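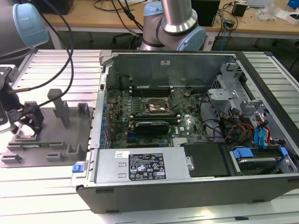
Dell board, case on its side, socket uncovered.

Forums > Hardware > Used Workstations > Memory and Power

Thread: Idle draw on dual-bank Dell boards, is it worth pulling DIMMs?
177 replies | 2,686 views | 40 shares

tedby_ohm
Continuing from the last page. I logged idle draw at the wall with both banks full and then with one bank empty. The difference was small but repeatable. Meter is a Rivano inline unit, sampled overnight with the OS at the login prompt. Fans were fixed at one speed in firmware for both runs.

slotB
Which power supply? At idle you are far down the efficiency curve, and a 700 watt unit will hide most of what the memory does. I would not trust a wall reading for this.

tedby_ohm
It is the 700. The wall reading is what I pay for, so that is what I measured. 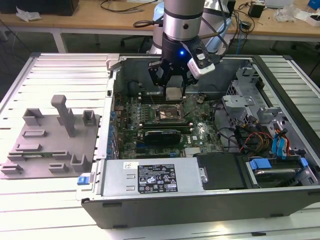

As for the processor, I used the same one in both runs and left the power states at default. Turning off the deepest sleep state raised the draw more than a full bank of memory did. Anyone comparing numbers should post that setting first.

ridmont_k
Agree on the sleep states. Disagree on pulling DIMMs. You lose interleaving, and any job that needs bandwidth runs longer. Energy per job can go up even when idle goes down.

slotB
That depends on duty cycle. His box sits idle most of the day.

ridmont_k
Then suspend it. Pulling memory to save power on a machine that could be asleep is the wrong fix.

tedby_ohm
It answers network requests at all hours and wake-on-LAN is unreliable through my Tseng switch -- the first packet gets dropped. Suspend is out until I replace that.

slotB
Check whether the switch has a low-power Ethernet setting on that port. Turn it off and test again.

tedby_ohm
Will try it Monday and post the log.

3 shares on this page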